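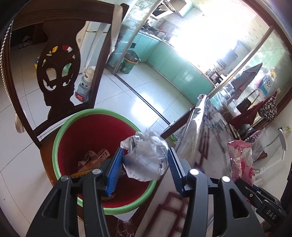
우로(Uro) 종이공방 자주 묻는 질문

마지막 수정 18/08/2020

집에서 나온 폐지로 새 종이를 뜨는 일, 한번 빠지면 정말 헤어나기 어렵습니다! 수업 시간에 받은 질문과 메일로 온 질문을 모아 두었어요. 처음 오시는 분은 앞쪽 몇 개만 읽으셔도 되고, 이미 집에 물통을 들여놓으신 분(환영합니다)은 뒤쪽의 문제 해결 부분으로 바로 내려가세요.

시작하기 전에

종이 뜨기를 한 번도 안 해 봤는데 괜찮을까요?
그럼요. 수업에 오시는 분들 대부분이 처음입니다. 물에 손 담그는 걸 싫어하지만 않으시면 됩니다. 첫 장은 거의 다 울퉁불퉁하게 나오는데, 저는 그 첫 장이 제일 좋아서 벽에 붙여 두시라고 늘 권해요.

어떤 종이를 쓸 수 있나요?
복사지, 공책, 봉투, 달걀판, 색지, 신문지 모두 됩니다. 복사지와 공책은 섬유가 비교적 길어서 튼튼한 종이가 나오고, 신문지는 부드럽지만 색이 회색으로 가라앉고 시간이 지나면 누렇게 변합니다. 저는 그 회색도 참 좋아해요. 다만 오래 보관할 카드나 책 표지를 만드실 거라면 신문지는 조금만 섞으세요.

쓸 수 없는 종이는요?
영수증 같은 감열지, 비닐 코팅된 과자 포장지, 종이컵, 기름 먹은 피자 상자, 은박이 붙은 포장지는 빼 주세요. 잡지의 반들반들한 면지는 못 쓰는 건 아닌데 잘 안 풀리고 물이 뿌옇게 됩니다. 코팅 여부가 헷갈리면 한쪽 모서리를 찢어 보세요. 찢어진 자리에 얇은 막이 따라 늘어나면 코팅지입니다.

한번 구긴 종이도 되나요?
됩니다! 구긴 종이는 펴지 않고 그대로 찢어서 불리셔도 돼요. 음식물이 묻은 것만 골라내 주세요.

스테이플러 심이나 테이프는 어떻게 하죠?
심은 꼭 빼 주세요. 믹서 날이 상하고, 혹시 남으면 나중에 종이에 녹 자국이 번집니다. 테이프는 붙은 부분째로 가위로 잘라 버리는 게 제일 빠릅니다. 봉투 창에 붙은 투명 필름도 마찬가지예요.

수업 안내

공방은 어디에 있나요?
그레스게이트(Gresgate) 상가 안쪽 마당에 있습니다. 큰길 쪽 입구로 들어오셔서 자전거 거치대를 지나 왼쪽 초록 문이에요. 문이 뻑뻑하니 힘껏 미셔야 합니다.

수업은 누가 하나요?
맘타 라지푸트(Mamta Rajput) 선생님과 제가 번갈아 맡습니다. 맘타 선생님은 식물 섬유와 염색을, 저는 폐지와 제본을 주로 합니다. 두 수업의 분위기가 꽤 달라요. 맘타 선생님 수업은 조용히 집중하는 편이고, 제 수업은 좀 시끄럽습니다.

한 수업에서 종이를 몇 장이나 만들 수 있나요?
엽서 크기 틀로 보통 여덟 장에서 열 장 정도 가져가세요. 욕심을 내서 더 뜨는 분도 계신데 말릴 자리가 모자라면 그날은 거기서 멈춥니다.

만든 종이는 그날 가져갈 수 있나요?
젖은 상태로는 가져가실 수 있지만 권하지는 않아요. 공방 선반에 두고 가시면 마르는 대로 메시지를 드립니다. 급하시면 펠트 사이에 끼운 채로 쟁반에 받쳐 가시고, 집에서 바로 펴서 말려 주세요.

무엇을 입고 가야 하나요?
소매를 걷을 수 있는 옷이면 충분합니다. 앞치마는 있어요. 신발은 젖어도 괜찮은 걸로 신고 오세요. 바닥에 물이 꽤 떨어집니다.

아이와 함께 가도 되나요?
네, 어린이는 보호자와 한 틀을 같이 쓰시면 됩니다. 아이들은 꽃잎이나 실밥을 넣는 걸 정말 좋아하고, 어른들이 감히 못 하는 색 조합을 척척 해냅니다. 믹서는 어른만 만져 주세요.

집에서 해 보기

믹서 말고 꼭 필요한 도구가 있나요?
틀 하나, 틀이 넉넉히 들어가는 넓은 통, 물 빠지는 천 몇 장, 스펀지면 됩니다. 틀은 안 쓰는 액자 두 개로도 만들 수 있어요. 하나에는 방충망을 팽팽하게 박고, 다른 하나는 빈 테두리 그대로 위에 얹습니다. 망이 느슨하면 종이 가운데가 두꺼워지니 조금 과하다 싶게 당기세요.

부엌에서 쓰는 믹서를 써도 될까요?
따로 두시길 권합니다. 인쇄 잉크가 들어간 종이를 갈던 믹서로 다시 음식을 만드는 건 안 돼요. 중고로 하나 구하셔서 뚜껑에 크게 '종이'라고 써 두세요.

물과 종이의 비율은요?
공방에서는 마른 종이 28그램을 잘게 찢어 물 600밀리리터에 하룻밤 불린 다음 갈기 시작합니다. 믹서가 힘들어하면 물을 더 넣으세요. 갈린 펄프를 물 담은 통에 풀 때는 숫자보다 손의 느낌을 믿으시면 돼요. 손으로 저었을 때 묽은 미음 같으면 얇은 종이, 걸쭉한 죽 같으면 두꺼운 종이가 됩니다.

얼마나 오래 갈아야 하나요?
짧게 끊어 가며 갈되, 전부 합쳐 60초를 넘기지 않는 걸 기준으로 삼고 있어요. 너무 오래 갈면 섬유가 짧아져서 종이가 힘이 없습니다. 글자가 조금 남은 상태로 멈추면 완성된 종이에 활자 조각이 별처럼 박히는데, 저는 이게 폐지 종이의 가장 큰 재미라고 생각합니다. 어느 날은 단어 하나가 통째로 살아남기도 해요.

종이를 뜨는 순서를 간단히 알려 주세요.
통의 펄프를 손으로 크게 한 번 젓습니다.
망 틀 위에 빈 테두리를 겹쳐 잡고, 비스듬히 넣어 바닥 쪽에서 수평으로 눕힙니다.
수평을 지키며 천천히 들어 올립니다.
물이 빠지는 동안 앞뒤와 좌우로 살짝 흔들어 줍니다. 물이 거의 빠지면 흔들기를 멈추세요.
빈 테두리를 벗기고, 젖은 천 위에 망을 뒤집어 한쪽 변부터 굴리듯 눌러 옮깁니다.
망 뒷면을 스펀지로 눌러 물을 빼고 틀을 들어냅니다.

마지막 단계에서 종이가 천에 착 달라붙어 남는 순간이 있어요. 몇 년을 했는데도 그때마다 신이 납니다.

프레스가 꼭 있어야 하나요?
없어도 됩니다. 나무판 두 장 사이에 끼우고 올라서거나 무거운 책을 쌓으세요. 공방에서는 '그레브홀름'이라고 부르는 손잡이식 프레스를 쓰는데, 무겁고 삐걱거리지만 한 번 눌러 주면 표면이 훨씬 고와집니다. 집에서 만든 종이를 들고 오시면 수업이 없는 시간에 눌러 드려요.

어떻게 말리나요?
매끈한 면을 원하시면 유리창이나 아크릴판에 붙여 말리세요. 다 마르면 저절로 가장자리가 들뜹니다. 천에 붙인 채 빨래처럼 널면 결이 살아 있고 조금 우는 종이가 나와요. 드라이어는 한쪽만 먼저 말라 휘기 쉬우니 저는 쓰지 않습니다. 습한 6월에는 이틀도 걸리고 사흘도 걸립니다. 느긋하게 기다려 주세요.

색과 무늬

색은 무엇으로 내나요?
제일 쉬운 건 색지를 섞는 방법입니다. 진한 색지 한 줌이면 한 통 전체가 물들어요. 양파 껍질이나 홍차도 은은하게 잘 나옵니다. 천연 염색은 빛에 바래는 속도가 제각각이라 맘타 선생님이 견본을 창가에 붙여 두고 지켜보고 계세요. 오시면 꼭 구경하세요!

꽃잎을 넣었더니 갈색으로 번졌어요.
생꽃을 그대로 넣으면 그럴 수 있습니다. 눌러서 바싹 말린 뒤에 넣어 보세요. 수레국화와 금잔화는 색이 잘 남는 편이고, 장미는 저희도 번번이 갈색을 얻었습니다. 그 갈색이 마음에 드신다면 그대로 쓰셔도 좋고요.

말호트라 무늬가 뭔가요?
말호트라(Malhotra)는 저희가 가르치는 두 겹 뜨기에 붙인 이름입니다. 바탕이 되는 종이를 먼저 옮겨 놓고, 다른 색 펄프를 아주 묽게 떠서 그 위에 겹칩니다. 두 번째 장에 물방울을 떨어뜨려 구멍을 내면 아래 색이 동글동글하게 비쳐요. 중급 수업에서 다루지만 물어보시면 초급에서도 신나서 보여 드립니다.

잘 안 될 때

종이에 구멍이 나요.
펄프가 너무 묽거나, 들어 올린 다음에 물방울이 떨어진 경우입니다. 펄프를 한 컵 더 풀고 손의 물기를 털고 나서 뜨세요. 이미 뜬 건 망을 뒤집어 통의 수면에 살짝 대면 떨어져 나가니 다시 하시면 돼요.

천에서 떼어 낼 때 찢어져요.
덜 말랐을 가능성이 큽니다. 하루 더 두세요. 올이 굵은 수건도 섬유가 엉켜서 잘 찢어집니다. 낡은 면 침대보를 잘라 쓰시면 잘 떨어져요.

잉크가 번져서 글씨를 쓸 수가 없어요.
만년필이나 붓을 쓰실 거면 사이징이 필요합니다. 마른 종이에 묽은 젤라틴 물을 붓으로 바르거나, 펄프 단계에서 전분 풀을 조금 섞으세요. 연필과 볼펜은 그냥 쓰셔도 됩니다.

프린터에 넣어도 되나요?
얇고 고른 종이라면 잉크젯에서 되는 경우도 있지만 추천은 못 드려요. 보풀이 안에 떨어집니다. 도장이나 고무판 인쇄가 손으로 뜬 종이와 훨씬 잘 어울려요.

펄프에서 냄새가 나요.
여름에는 금방 상합니다. 그날 못 쓴 펄프는 체에 걸러 꼭 짠 다음 주먹만 하게 뭉쳐 얼리거나 바싹 말려 두세요. 쓸 때 다시 물에 풀면 됩니다. 이미 시큼한 냄새가 난다면 텃밭 퇴비로 보내는 편이 낫습니다(컬러 잉크가 많은 건 빼고요).

남은 물은 하수구에 버려도 되나요?
촘촘한 체나 천으로 꼭 거르고 버리세요. 섬유가 관 안에 쌓이면 정말 단단하게 막힙니다. 거른 물은 다음 통을 만들 때 다시 쓰셔도 좋습니다.

폐지 기부와 그 밖의 질문

집에 있는 폐지를 가져다드려도 되나요?
아주 반갑습니다! 색깔별로 나눠 주시면 더 좋아요. 이름이나 주소가 적힌 서류는 받지 않으니 미리 빼 주세요. 상자는 초록 문 안쪽에 두시면 됩니다.

지금까지 종이를 몇 장이나 만들었나요?
벽에 걸린 공책에 수업마다 적고 있는데, 지난번에 더해 보니 2359장이었습니다. 모서리가 접혔거나 구멍 난 것도 전부 한 장으로 칩니다.

수업 없이 작업대만 빌릴 수 있나요?
초급 수업을 한 번 들으신 분이면 가능합니다. 통과 틀, 펠트, 프레스를 모두 쓰실 수 있고, 끝나고 통만 헹궈 주세요. 자리는 메일로 먼저 확인해 주시고요.

추천하는 첫 작품이 있나요?
책갈피요! 작은 종이라 실패해도 금방 다시 뜰 수 있고, 가장자리를 자르지 않고 두면 그 들쭉날쭉한 선이 참 예쁩니다. 그다음엔 같은 크기로 여러 장을 떠서 실로 묶은 작은 수첩에 도전해 보세요. 제본용 실과 바늘은 공방 서랍에 있으니 편하게 꺼내 쓰시면 됩니다.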